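Wear testers wanted! (Yes, you keep the clothes)

Okay, so if you've been reading for a while you know I've been muttering about jackets since last spring. The muttering has turned into a thing. I have a tiny outerwear label called Tidari, it's based in Morkstead, and I need people to wear what we make and then tell me what's wrong with it.

I'm looking for 20 wear testers for our first proper collection. You'd get one piece, wear it like you'd wear anything you bought with your own money, and fill in a short form every couple of weeks. It runs for 7 weeks starting in November, when the weather up here gets rude enough to be useful.

What we're testing

Three styles this round. The one I'm most in love with is the Lagman, a long belted coat in a wool blend with enormous patch pockets and a collar that stands up by itself (it took us so many tries to get that collar, I could draw it in my sleep). It looks great over a dress and it looks great over pajamas on the way to get coffee, which I know from experience.

Then there's a cropped quilted jacket in olive or rust. Short, boxy, snaps instead of a zipper. I went back and forth on the snaps for ages. My sister-in-law hates them. I want to hear from people who love snaps and people who can't stand them, so please don't be polite on the form.

And last, a lined overshirt that can pass for a jacket if you're standing up straight. It's the simplest of the bunch and the one with the most fit questions, mainly in the shoulders and through the upper arm. If store-bought overshirts always grab you across the back when you reach for the steering wheel, I want you in this group so badly.
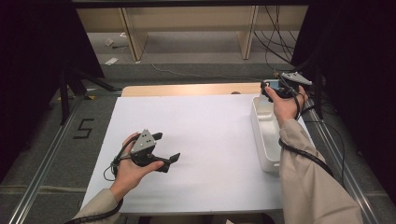 Sizes run from XS to 4X, and I'd like testers across the whole range. I'm especially short on people at both ends. If you're under five feet or over six, please write to me even if you think you're not "the type" for this. There's no type. I don't need models and I don't need anybody with a following. If you happen to post outfits, lovely, but it's not part of the deal and I won't be checking.

What I'd ask you to do

Wear the piece at least twice a week. Real days, please: work, school run, the bus, your cousin's birthday. Wash or clean it the way the label says, at least once during the test, and tell me if the label made sense to you. The quilted jacket goes in the machine. The Lagman does not, please, I'm begging.

The form takes maybe ten minutes. It asks about fit, warmth, pilling, loose threads, buttons and snaps, and how the thing looks after you've sat on a train in it. There's a box at the end for anything else, and that's always my favorite part to read. In our little trial run somebody used it to tell me the inside pocket was the exact wrong size for a phone, too small for one and too big for keys, and she was completely right. It's been fixed.

At the halfway mark I'll ask for a few photos of the garment. Cuffs, elbows, hem, pocket corners. Phone pictures are fine, daylight if you can, and your face doesn't have to be in any of them. If something rips or falls off, send me that picture the same day!

There's also one video call at the end, half an hour, usually at 7 in the evening. If evenings are bad for you we'll find a lunch hour.

What you get

You keep the piece. If it changes a lot after the test (and I hope it does get better), you also get first pick of the finished version at what it costs me to make. I'm paying a $40 thank-you as well once the last form is in, by check or transfer. It's not a fortune, I know. I'm a small outfit and I'd rather be upfront about the number than dress it up.

Shipping is on me both ways if the size turns out wrong and we need to swap.
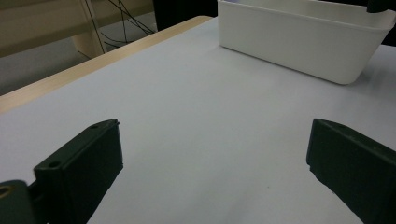

Who can apply

Anyone eighteen or over with a mailing address in the US. It helps if you live somewhere that gets cold, though I'd like a few people in milder spots for the overshirt, so don't rule yourself out if you're in a place where November means a light sweater.

If you're near Morkstead or Takadport, tell me in your message. I'm holding a fitting afternoon in each town before the boxes go out, and I'd love to see the coats on actual people and pin a few hems. Snacks will be there. The Takadport one is up a flight of stairs with no elevator, so if that's a problem, come to Morkstead, which is all on the ground floor, or I'll do a fitting by video.

One thing on fabrics: the Lagman has wool in it, and the quilted jacket has a polyester fill. If you're allergic to wool or you avoid animal fibers, say so and I'll put you down for one of the other two. The overshirt is cotton outside and viscose lining inside.

How to apply

Send me a message through the contact page with "wear test" in the subject line. Tell me:

Your usual size in tops and coats, plus chest and hip measurements if you have a tape handy
Your height
Which style you'd like, and a second choice
What you wear right now when it's cold, and what bugs you about it

That last one matters most to me. Write as much as you want. A rant about sleeve length is very welcome and may well get you a spot.

I'm taking messages until the end of October and I'll write back to everybody, including the people I can't fit in this time. If you don't make this round I'll keep your details for the spring one (raincoats! I have so many opinions about raincoats) unless you ask me not to.

Your measurements stay with me and the pattern cutter, and they get deleted when the collection is finished. Questions can go through the same contact page, or just leave them in the comments and I'll answer there.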